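Badik Student Robotics Project: Frequently Asked Questions

Who may join?
Any student in Year 11 or above. No previous experience is required.

What do members work on?
Teams program the KUKA arm to pick up everyday objects, such as a bowl, a roll of tape or a pair of tongs, from a grey bin.

May students bring their own objects?
Yes, with the approval of Simin Pakzad. Items must weigh no more than 700 grams.

When do applications close?
At the end of August. Late applications are placed on a waiting list.

Whom should parents contact?
Questions on fees and attendance should be addressed to Cecilia Addo at the school office, which closes at 2 pm during the holidays. 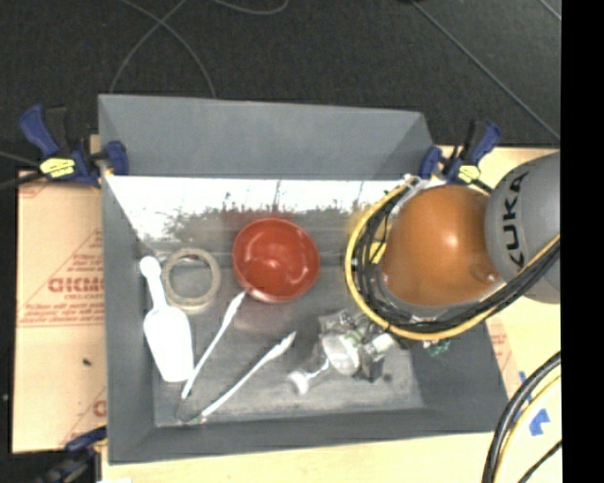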